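Home | Products | Support | FAQ | Contact

Plarness two-arm work cell: frequently asked questions

What is delivered with the kit?
Two arms, two grippers, the table with its walls, and the control software from Zerno. The full cell weighs 200 kg, so please plan the lift before delivery.

Can it handle bottles of different sizes?
Yes, within limits. The gripper opens to 40 mm. Wider bottles should be taken at the neck, and this must be taught separately.
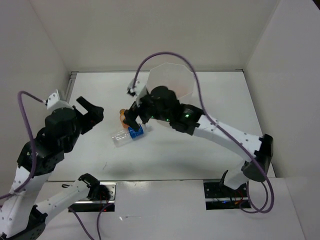 Comine Support

Must the bottles stand upright?
No. They may lie on the table, also close together, as the small orange one and the clear one with the blue label do. Pieces that touch are harder to pick - we advise to begin with one arm and add the second later.

How long is the training?
Most customers need about 16 hours. The course is held in May at our Ahuja office.

Which part number do I order for spare finger sets?
Please order 1105. One set is for one gripper.

Print this page | E-mail this page

Contact | Copyright Comine | Back to top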